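Speaker notes - "Getting a bill through a hung council"
Hovden civic evening, November 26, 2019

Slide 1 - title

Say hello, thank the hall for the heaters. Check the back row can hear. Get straight in, they've had the minutes read to them already.

Opening line: I love a hung council. I really do! When no group has the numbers, people have to talk to each other, and you get to watch it happen from the public seats for free.

Slide 2 - where we were in June

The Flomum crossing. Everyone in the room will know it, so keep this short. The road splits the estate from the school, the old lights were switched off, and the two big groups had been blaming each other ever since. One wanted a footbridge. The other wanted the money kept for road repairs. Both had put it on their leaflets, so neither could climb down easily.

Pause. Ask for hands: who signed the petition? (We had more than 122 names when it went in. Say thank you properly here, it was a wet week for knocking on doors.)

Slide 3 - how the vote moved

Slow down for this part, it's the bit I get most excited about. The first motion fell by two votes. We went home thinking that was it. Then the Okafor Road tenants asked for a meeting with both groups in the same room, and they brought a map with every near miss marked on it in red pen. Hard to give a party speech at a map.

What came out was a raised crossing and a lower speed limit. Neither side's plan, and cheaper than both. I've heard people call that a fudge. I don't mind the word. The footbridge would have meant two flights of steps at each end, and I've pushed a double buggy up steps like those.

If someone heckles about the cost: the full figures are on the sheet by the door, don't try to do them from memory.

Slide 4 - what talking can't do

Be fair here. Some members were never going to shift, and they told us so on day one. We spent far too long on them. I'd go to the undecided ones first next time - they answered letters, they came out to look at the road, one of them changed an amendment on the spot.

Also admit the Kivotine depot vote went the other way after the same sort of effort. We lost, and it stung. Take a question on it if anyone asks.

Slide 5 - supper and sign-up

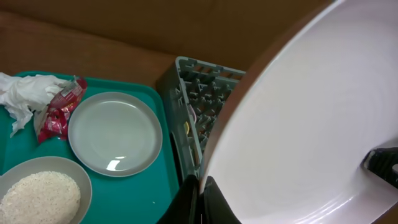 Slide 5: plate against the brown counter. Leave up during the break.

Remind them food is at the back and it's bring and share. Sign-up sheets for the budget meeting go round now, before people start eating. There are 50 seats in the public gallery and I'd love to see every one of them taken.

Slide 6 - questions

Repeat each question into the microphone. Shorter ones first. If the bus timetable comes up, park it for next month's meeting. Hall lights off on the way out, and pens back in the tin please.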